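Clelorport two-arm kit, is the gripper upgrade worth it?
Robot Arms & Home Automation > Kits and Parts

gearmutt
24 Nov 2024
OK so I've had the Clelorport two-arm kit set up for 30 days now and I promised a few of you I'd write something. Short version: I like it a lot more than I thought I would! Setup took me most of a weekend, mainly the software, and then one evening of squinting at cable connectors. The arms themselves went on the table without any drama. I put brown paper over the whole top, which I'd recommend to anybody, cheap and no glare.

I've been working it on tennis balls and drink cans so far. Cans are the fun part. One lying on its side is a nice fair test for the fingers.
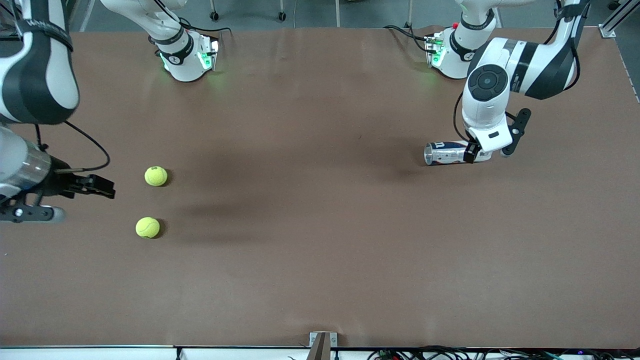
The stock fingers are fine for that kind of thing, and I want to be clear about it because the Kokent sales page makes it sound like you need the upgraded set from day one (another $500, no thanks). Where I'm less happy is the cables. They hang in loops off the wrists and I'm forever fussing with them before I start a run.

zipties4ever
What's the wrist camera like? That's the part I'd be paying for. My old Ehlers rig had a camera so soft I couldn't make out a label with the thing right in its face.

gearmutt
Way better than that. Up close on a plastic bottle I can read the product code and pick out the bars on the barcode. The tiny fine print, no. And stuff in the background goes blurry, but I don't care about the background — I care about what's between the fingers. 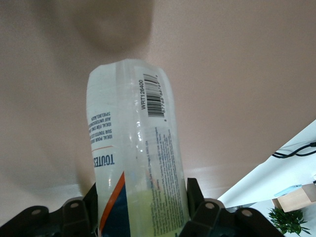 Ildikó Gál disagrees with you on the fingers, and so do I. She ran the same kit at our makerspace for 7 months and swapped them out by February. Bare black fingers on a round bottle are asking for trouble once you speed things up.

gearmutt
Fair, I've been running slow. What did she swap to?

bench_otter
The Zullby soft pads. 11 bucks a pair, they just stick on. You don't need the Kokent set for that either, so I guess we half agree.

zipties4ever
Pads wear out though. I'd still save up for the real ones.

gearmutt
I'll order two pairs of the pads and post again once I've turned the speed up.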